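ok so a thread on eating in season when you have a tiny kitchen and no patience. been doing this since November, learned stuff

1/ started bc my grocery bill hit 115 for one week. one person. mostly peppers shipped from who knows where

2/ rule I go by now - if it's on sale AND there's a giant pile of it, it's probably in season. not scientific, works fine

pepper and eggplant, aka the summer people:

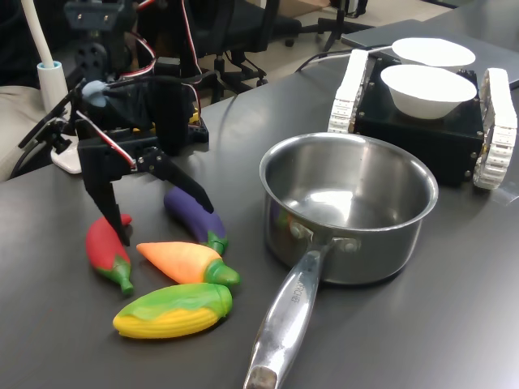
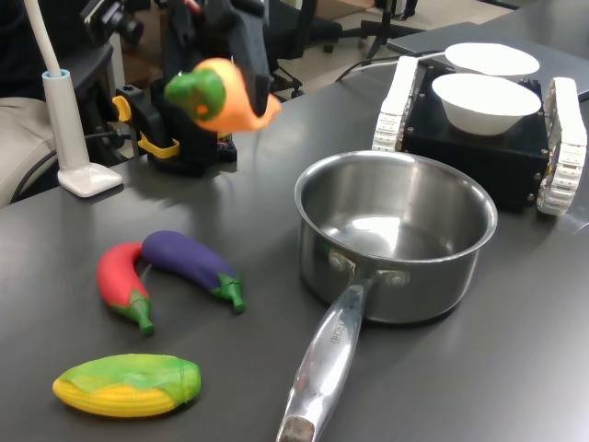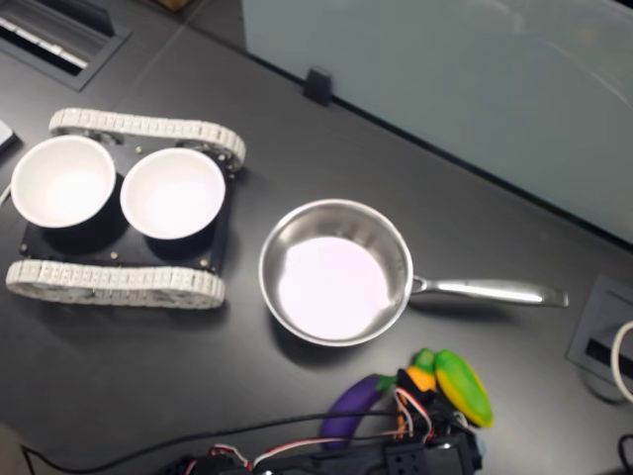

3/ winter is roots and cabbage. get over it. a cabbage lasts me 2 weeks in the fridge and costs less than a coffee

4/ roast everything hot. salt, oil, leave it alone. stop stirring!! it wont brown if you keep messing with it

5/ eggplant in January tastes like a wet sponge. I have tested this more than I'd like to admit

6/ the Fothergill market on Wednesday marks stuff down after 4. go late. bring your own bags, they charge now

7/ frozen peas and corn are fine. frozen spinach is fine. frozen peppers are sad, only for chili

8/ somebody asked about the Brollavia veg box - tried it. decent carrots, way too much kale. canceled after the second one, might go back in spring

9/ tomatoes: canned till July. I will not be taking questions

10/ soup night = whatever is going soft. onion first, low and slow, then the hard stuff, then the leafy stuff at the very end. splash of vinegar before you eat it. the vinegar matters more than teh stock

11/ bill last week was 23 less than the same week in fall and I bought cheese

12/ carrot tops - ppl keep telling me pesto. made it. tasted like lawn. putting them in broth from now on

13/ next thing is storing onions and potatoes seperately, mine keep sprouting under the sink. if you have a good spot in a small apartment tell me pls

We use cookies to keep this site working. Accept | Manage settings

Contact | © Bruvard | Back to top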